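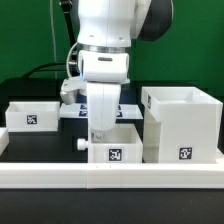

She asked me not to use her name, so I will call her only the baker. Her shop in Brumis opens at five in the morning, and when I came at nine the rye was already sold out. She did not look surprised.

"People think I should bake more of it," she said. "But I have one oven and I want to sleep also."

The starter she uses came from her aunt's house in Stikach, in a jam jar wrapped in a towel. She carried it on the bus in August, with all windows open, and it pushed the lid off before the border. "The driver stopped and asked who has beer in the bag. I had flour on my knees for the rest of the trip."

Before the shop she worked nine years in the office of Benmoussa, a company that imports dried fruit. She still buys her raisins and figs from them, and she says the price is fair but not a friend's price. I asked if she missed the office. She thought for quite a long time.

"I miss the chair," she said. "And the lunch. Now I eat standing, usually something that came out too dark."

We talked about the flour more than I had planned. For the first year she took it from the big mill, then she changed to Kukex, a small one up the river, where they still grind on stones. The dough behaved differently, and for two weeks the loaves were flat like plates. She sold them at half price with a paper sign – "flat but good" – and some customers still ask for them.

Her rye stays in the oven a little over an hour. She gives it water twice in the night, and she doesn't use a timer for this, she wakes up by herself. In winter she moves the dough to the shelf above the stove in her kitchen, and her husband is not allowed to cook there until morning.

I wanted to know about a second shop, as many in the town speak of it. "They speak, yes. They spoke already when I bought a new door." She would prefer a bigger table first, and a girl or boy to learn the shaping. Two have tried. One of them left after 5 days, because of the hours, and the other one is now a very good hairdresser.

When I was leaving she put a small loaf in my bag and told me not to cut it before evening. I cut it on the train.

November 24, 2019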